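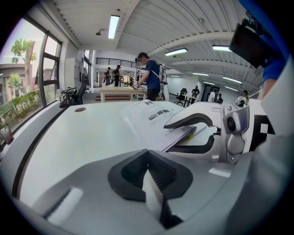 The letter came back in September, in the same envelope in which it was sent. Somebody had drawn a line through the address and written one word beside it, "unknown." Aurelia Stanciu had lived in that house for eleven years.

She was not angry, she told me. She put the envelope on the shelf over the radiator, with the others. At that time there were already six.

Mokimgate is a town where the streets were named late. Until the last century people described a house by what stood near it, and the mail carrier, who was usually born there, understood. When the numbers finally arrived they were given in the order in which the owners came to the town office to register. So on Stanciu's street number 4 stands next to number 31, and number 5 is across the bridge. There are 488 houses with this kind of number, and most of them are still occupied.

For a long time it did not matter very much. Radosław Sikora carried the mail here for 26 years and kept the whole order in his head. He retired with bad knees. After him came carriers who stayed one season, sometimes less, and they did what any reasonable person does: they looked for number 5 between number 3 and number 7.

I walked a part of the old route with Sikora on a cold morning. He walks slowly now and greets the dogs by name before he greets the owners. At one gate he stopped and showed me a slot in the stone wall, low, at the height of my knee. "This was the mailbox," he said. "The man who made it was sitting when he measured." Behind the wall lives a family that receives its mail at the bakery.

Many families do it like this. The bakery keeps a wooden tray beside the till, and the pharmacy has a drawer. It is a friendly system, but it has its price. A hospital appointment that lies four days under the bread invoices is a lost appointment. Sutrisno Majimbun, who teaches geography at the secondary school, started to write down such cases after his own mother missed one. His notebook is mostly small things: a tax reminder, a wedding invitation, seeds that sprouted in their packet.

It was his pupils who made the first complete map of the numbers. They needed two winters. The map is large, and it was drawn by hand before it was copied, with the river in pencil because they disagreed on where its old bed was. The town office printed 900 copies. I saw one on the wall of the barber, already brown at the corners.
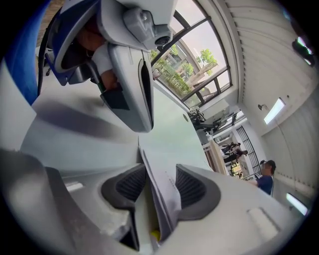 Why doesn't the town simply give every house a new number?

Each owner would have to change the deed, the bank papers and the insurance, and the fee for the deed alone is 200. The town council discussed it twice and put it aside both times.

Nkechi Nwachukwu, who voted against it the second time, does not think the money is the real obstacle. Her own house is number 2, far up the hill, and her husband's grandfather walked down in the snow to get it. "People here know who was early and who was late," she said to me. "You would take this from them and give them a 57."

Stanciu would accept a 57 gladly. In the meantime she has painted her number on the gate, the wall and the lid of the garbage can. Last month two letters reached her directly. One was for number 31.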